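Speaker notes: Open-plan homes and the quiet we gave up
Norkthorpe evening session, September

1. Start with the claim
Agents say open plan "brings families together." Ask the room who believes it. Pause. Don't rescue them.

2. The survey
Hamish Imrie asked 1242 households. 80 percent said they liked the look. Only 32 percent said they could take a phone call at home in peace. Be fair: it was his own survey and he sells insulation.

3. What a door does
Slide stays up while I talk. Dark walls, plank floor, then a paneled door.

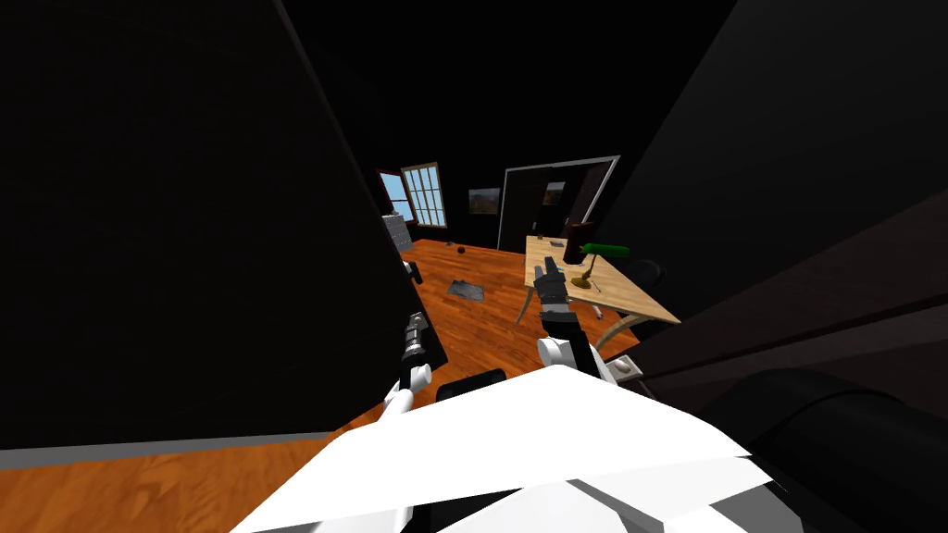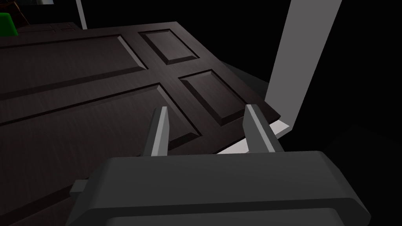 4. The money argument
Builders like to say fewer walls means a cheaper house. I have asked three of them for figures and got a brochure. The Plosach show home charged 2000 extra for taking a wall out. Read the line from the brochure slowly.

5. Likely pushback
"People can wear headphones." Fine, at dinner too?
Someone will bring up light. Glass doors exist. Move on.

6. Questions
Skip the Arrieta slide if we're past 8:15.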